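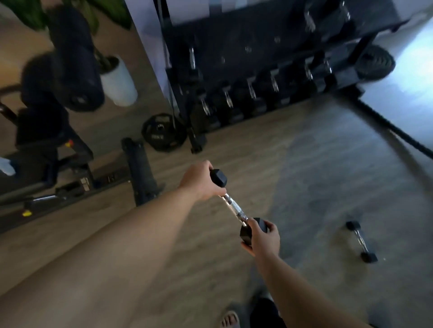
Both hands on the one, the other waiting its turn on the mat. Wednesday, a bit after four.

Finally dealt with the corner today. It has been on the list since before the clocks were even a topic of conversation, and October is nearly used up, so after lunch I put on shorts and told myself one hour. It took most of the afternoon.

The rack is a Zisteck. I mention this only because I had to look it up again to find out how far from the wall it wants to stand, and the manual (one sheet, folded like a road map) has a drawing of a man smiling at a hex bolt. I have never smiled at a hex bolt. I went over every one of them with the wrench regardless, and two were loose enough that I decided not to think about last winter.

Then the weights. I had let them drift. The heavy ones had migrated to the top because that's where I can reach them without bending, and the light ones were on the bottom because I'd been telling myself I was past the light ones. Shirley Ouellet came by in August and looked at the arrangement and said, "So you squat down to get the easy ones." I have been annoyed about it for two months. She was right, of course. She used to run the weight room at the college and can't walk past a rack without moving something.

So, everything off, shelves wiped, everything back on. I wiped the dumbbells as well, the black ends with a damp rag and the handles with the stiff brush that came with the Partanen kit for cleaning shoes. The crosshatching on the handles holds onto an astonishing amount of what I can only call me. I changed the rag twice. I would prefer not to write more about the water in the bucket.

I've gotten into the habit of picking them up by the ends when I'm only moving them. Holding one by the handle feels like I'm about to exercise, and then I feel I owe it a set. Holding it by the heads is like carrying a casserole. It's also murder on the fingers after a while, and my left thumb is complaining as I write, but I got through the whole lot without doing a single curl and I count that as discipline.

Barefoot the entire time. I know. Mother would have had something to say, and so would the sheet from Zisteck, which has a drawing of that too, with a line through it. I thought about my sneakers several times and they stayed in the hall.

The mat I shifted over toward the wall to sweep under it, and found the floor there is a slightly different brown from the rest. So now I know what color it was when we moved in. I put the mat back exactly where it had been, to the inch, and have decided this is not a thing I know.

Looked up new flooring anyway over tea, which was a mistake. The Fallora tiles, the thick interlocking ones, would come to $1,498 for the room, delivery extra. For that money I could go to a real gym for years, drive home, and walk on somebody else's floor. The site then offered me a "starter border" for $281. A border! Around what? I closed the laptop and went back to the rack, which by comparison seemed to be asking very little of me.

Light ones are on top now, heavy ones underneath. It looks very good and I resent it. The matching pairs are together, which they haven't been since spring, and I had an odd little moment of pride standing there with the rag, like someone who has alphabetized a spice drawer and wants a visitor. I nearly texted Shirley. Then I thought about her reply and didn't.

Still to do: find the small chalk bucket (Ollska, blue lid, last seen in the car), figure out whether that squeak is the rack or the plank under it, and buy another stiff brush, as the shoe brush can't go back to shoes now.

Also still to do, I suppose, is lift the things. Over 8 weeks since I did a proper session. I had planned on one tonight once everything was in its place, but my forearms are shot from all the carrying and I couldn't open the pickles at supper. Had the sandwich without. Maybe tomorrow, if my thumb lets me.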